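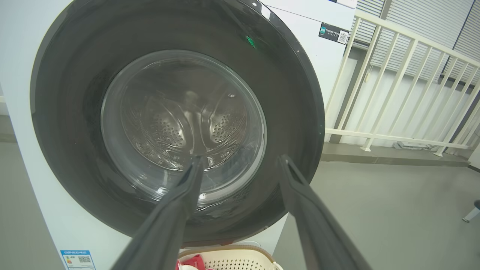
Gurkstead Laundry, data card

Summary

Gurkstead is a set of 200 recorded attempts at one chore: get the clothes out of the basket and into the front loader, then shut the door. It was put together to answer a question Roos Kramer's mother asked in February, namely whether the robot could do the wash yet. The answer is no. The longer answer is below.

What is in it

Each episode has wrist camera video, joint positions, gripper opening and a one-line note from whoever was at the controls. Operators were Elibariki Mugo and Liesbeth Vermeulen. You can tell them apart by the notes. Liesbeth writes "door not latched." Elibariki writes "sock."

Episodes begin with the door closed, the drum empty and the basket on the floor in front of the machine. They end when the door is shut with the laundry inside, or when the operator gives up. Both kinds are kept.

Results so far

We trained our policy, Molar, on the full set and let it try on its own. It finished 86 runs before we stopped to write this. Success means every garment in the drum and the door latched. A sleeve caught in the seal counts as a failure, although Hermenegildo Arellano argued for a while that this is how he does laundry at home.

Things Molar does well: finding the door, opening the door, opening the door again.

Things Molar does badly: single socks, anything inside out, knowing when a basket is empty. It will reach into a bare basket with great confidence and carry nothing to the drum very gently.

Known problems

Glare on the porthole. The glass is slightly domed and catches the light, and the lower part of the drum can be hard to make out through it. Molar sometimes treats a bright patch as a garment. Drawing the blinds helps a bit.

One machine. Everything here is a white front loader with a dark rim. We have not tried a top loader and do not expect to enjoy it.

No detergent, no water, no cycle selection. Folding is out of scope and will stay there while Adalberto Sampaio is in charge of scope.

Two episodes have the video and joint data out of step. They are listed in the errata file.

Use

Free for research. Please don't use it to sell anybody a butler. Report broken files to Liesbeth, who will fix them, or to Elibariki, who will forward them to Liesbeth.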